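ok thread. I am packing up the front room at the Testham place and I need witnesses

1/ lease is up in September. have known this for a year. started today. August 4, 2022, writing it down so I can look back and be mad at myself

2/ rule one that I made up in the shower: do the room you sit in LAST. rule one is already broken bc the good tape was in the front room and once I was in there I just started grabbing stuff

3/ moving to Gatitero, 3,312 miles door to door acording to the map. so every single thing has to earn the truck. I keep saying that out loud to objects

4/ the quote from Finmont Movers goes by volume. not weight. VOLUME. so books are basically free and pillows are going to bankrupt me

5/ had a pillow crisis. moving on

6/ ok categories, because people asked last time:
going
not going
Cao

7/ Cao is the donation place down the hill, not a person, stop asking. they take furniture until 4 and clothes whenever, there's a bin

8/ shelf one. done in half an hour. felt like a genius. all paperbacks, spines up, small boxes only. if you put books in a big box you deserve what happens to you

9/ shelf two. cables. every cable I have ever owned. two of them fit things I still have

10/ kept eleven anyway. don't look at me

11/ someone replied "just throw out anything you haven't used in a year" ok well I haven't used my passport in a year

12/ (put the passport in my bag right after typing that. thank you stranger)

13/ lunch. crackers over the sink. the plates are in a box marked BOOKS SMALL because I ran out of the other kind of box

14/ box math so far: bought 30 small ones, used most of them, zero regrets. the big ones are a trap. you fill them, you can't lift them, you unpack them again, there goes your afternoon

15/ also buy the tape gun. I fought with a bare roll for the whole last move like an animal. you lose the end. you pick at it with a fingernail. you find the end and it splits down the middle into a tiny ribbon. BUY THE TAPE GUN

16/ drawer under the window. found: takeout menus from two places that closed, a key, another key, a birthday card I bought and never sent

17/ the keys fit nothing. tried them in everything incl. the mailbox. neighbor watched me do it

18/ keys are going in "going." I know. I KNOW

19/ rugs. rolled the little one by myself, pattern side in, string at both ends. the big one is winning

20/ left the big rug in a half roll and am now stepping over it every time I need anything. this is how people get hurt

21/ clothes update: you are supposed to do clothes in ONE go, on the bed, all of it. instead mine are in every room because I carry things while thinking about other things and then put them down

22/ this is also my whole deal with mugs

23/ ok so wardrobe stuff that works: leave it on the hangers, garbage bag up from the bottom, tie it around the hooks. ten minutes for the entire closet. only smart thing I did today

24/ sweaters go in the suitcase. the suitcase is a box. it has WHEELS. why would you ship a suitcase empty

25/ mugs. wrap the handle first, then the whole thing. the handle is what goes. pack them on their sides? upside down? everyone has a religion about this. I do rims down and have lost one mug ever

26/ used to do newspaper, now I use tshirts and dish towels. no ink on your hands, and they have to travel anyways

27/ which brings us to the round table. the table is where it all washes up. I cleared it this morning. I want that on the record

28/ status of the table now

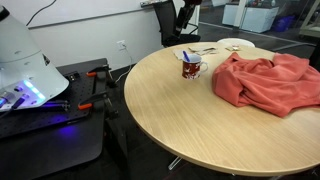 one mug w/ a pen in it, one big heap of coral, papers. round table: 1, me: 0

29/ the mug is not getting packed until the very end. dark red and brown outside with the white patches, pale inside. it's the pen mug. if I wrap the pen mug I will spend the rest of the week asking where the pens are

30/ "the pens" lol. pen. singular. there's one blue-purple one in it and I will guard it with my life, every label in this house depends on it

ok past 30 now, I'm dropping the numbers, they were slowing me down

the coral thing: was going to wrap something breakable in it. then sat down. so it's just out there being a mountain range

it takes up half the table!! one piece of fabric! this is the volume problem in a nutshell, folded it would be nothing, crumpled it's a landform

folding advice for people who hate folding: don't. roll it. roll it tight and shove it in the gap at the side of a box. gaps are free storage, and stuff stops rattling

papers at the back of the table are tomorrow's problem. my system is one envelope, anything w/ my name on it goes in the envelope, no reading. reading is how you lose an evening

now the actual question, does the TABLE come

for: it's round, you can always squeeze in one more person. nice light top, fine grain, goes with everything. no corners so no bruises

against: it's round. doesn't go flat against a wall anywhere. truck people hate it. volume volume volume

for: I like it

measured nothing, decided nothing, ate more crackers

looked up what a new one would run me, 600 and that's before delivery. so that's a strong for

ok so if it comes: top off first, blanket on it, goes in the truck standing on its edge against the wall. feet in a bag, screws in a smaller bag, smaller bag TAPED to the feet. last move I put the screws "somewhere safe" and ate on the floor until spring

the mesh office chair comes no matter what. tall back, arms, no debate. you can't wrap those things well so just stretch film the arms and let it ride on top of stuff

pls don't tell me to wheel it to the truck and load it last with stuff sitting on the seat. (tell me if it works tho)

reply says label the SIDES of the boxes and not the top bc they get stacked. ok wow. yes. redoing nine boxes

redid four. got the idea

tonight's list, posting it so I can't pretend there wasn't one:
finish big rug
envelope
roll up the coral mountain
run to Cao before 4, oh it's 5:20. ok not that

Cao tomorow first thing then. lamp, the side shelf, two bags of coats

if anyone near Testham wants a big rug, half rolled, come get it, I will help you carry it as far as the stairs

table verdict: coming. final. texted Finmont for the new quote and put my phone face down on the rug

going to wash the mug first though, and put the pen straight back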